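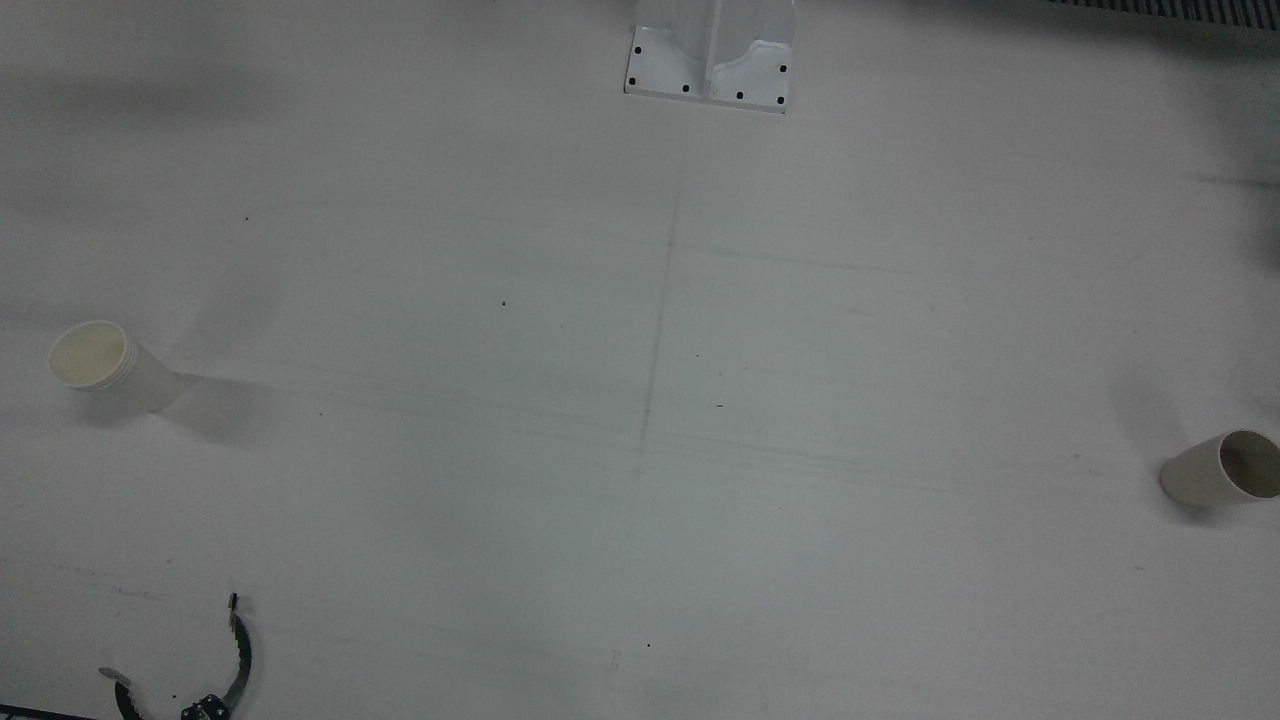 Section 3: Getting the Stendenico ready for a live set

You have unpacked the mixer, admired it and probably turned all the knobs. Good. Please turn them all back to zero before you go any further.

Before you plug anything in

CAUTION: The Stendenico is not fond of being switched on with the speakers already up. Neither is your drummer.

1. Set the mixer on something flat that won't walk when the bass starts. A bar stool is a popular choice and a bad one.
2. Check that the main fader and all channel faders are fully down.
3. Connect the power supply to the mixer, then to the wall.
4. Run the two main outputs to your powered speakers. Left goes to left. If you stand facing the band, "left" is yours; if you are in the band, settle the argument now.
5. Switch on the mixer, wait for the green light, then switch on the speakers. When you pack up, do it the other way around.

Setting levels

1. Plug the lead vocal microphone into channel 1. The channel number is printed under the gain knob, where your hand will cover it.
2. Have the singer sing. "Check, one, two" tells you how loud the singer is when counting.
3. Raise the gain until the yellow light flickers on the loudest notes. If the red light comes on, back off a little.
4. Bring the channel fader up to the thick line, then raise the main fader slowly.
5. Repeat for every other instrument. Do the drums last and eat something first.

NOTE: Guitarists will ask for more guitar. Channel 8 has a spare fader that can be moved freely with nothing plugged into it.

Saving your settings

The Stendenico holds 20 scenes. To save one, hold STORE for 3 seconds, turn the wheel to an empty slot and press the wheel once. The display shows the scene name, which is "Plokness" until you change it. Plokness is the name of our first demo band and the software people were attached to it.

CAUTION: Saving over a full slot gives no warning. Firmware 217 will add one. Until then, keep a list on paper.

If it howls

1. Pull the main fader down. Apologize.
2. Move the microphone away from the front of the speaker.
3. Still howling? Press NOTCH on the channel that is misbehaving and turn the wheel until it stops.
4. Bring the main fader back up, a little lower than before.

Using the Rakau footswitch (sold separately)

Plug the Rakau into the jack marked FOOT. One press mutes the reverb, so the singer can talk between songs without sounding like a train station. Two quick presses bring up error 82, which clears when you unplug the footswitch and plug it back in. For a Mahasneh double pedal, see Section 4.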